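Prevness open day, Cistska hall — notes from the handheld gripper demo
Forum index > Manipulation and data > Events
21 replies

torque_ledger
Went to the Prevness open day on Friday. Writing this up while I still have my notes in order, mostly for the people who asked whether the handheld gripper session was worth the trip.

The format was a short talk, then small groups at the benches. Our group got the Pasenis unit, the two-finger handheld with the camera behind the fingers. You hold it, do the task yourself, and the recording goes into training for the arm. They ran 40 takes with visitors over the afternoon and let us look at the trajectories afterward.

Main points from the talk: they reject a take if tracking drops at any point, they do not trim, and they ask operators to pause at the start and end of each motion. Trigger travel is logged along with pose. Finger pads are swapped on a schedule, but they would not say what the schedule is.

mbracket
Did they give a rejection rate? Last year at Choo they dodged that one.

torque_ledger
No rate for the building. For the visitor takes they kept 21 of the 40. Most of the losses were people moving too fast on the approach.

gantry_nine
That is a bad number and I wouldn't excuse it with "visitors." If the tracking can't cope with a normal human approach speed, the operators are adapting to the tool and the policy learns the adapted motion. We saw this on our own line. The arm crawled up to everything.

torque_ledger
Partly agree. But you slow down near contact with a teach pendant too. Their trained people were visibly quicker than we were and they said their losses are much lower. No figure, so take it for what it is.

gantry_nine
Then it's a claim and I'll file it as one.

lowpass
Question on the pads. Soft or rigid? We have had trouble with rigid ones on thin parts.

torque_ledger
Didn't get to squeeze them with my own hand, so I won't guess at hardness. They fasten with a screw, and the person running our bench said a swap takes 2 minutes including the check afterward.

On the view: you end up working by what sits between the fingertips. I kept looking over the top of the tool, and they kept telling me to trust the opening. The table is large and white with a slightly fuzzy surface, and a black part reads very clearly against it.

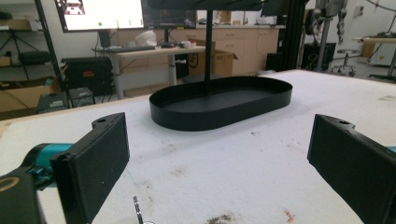 My worst takes all had the same fault. I came in with the wrist rolled a few degrees and corrected late, so the last part of the path has a hook in it. On the plot it is obvious. In the hand I didn't feel it at all. They suggested setting the roll before you start moving and leaving it alone.

mbracket
Same fault here when I tried one. Bracing the elbow helped.

gantry_nine
Bracing the elbow also shortens your reach, and then every approach comes from the same side. Check your spread before you recommend it.

mbracket
Fair. Mine was 70 takes from one standing position, so I can't say much about spread.

lowpass
Are they doing another one?

torque_ledger
June, same hall. Sign-up is through the Prevness events page. Ask for a bench slot when you register, the talk alone isn't worth the drive.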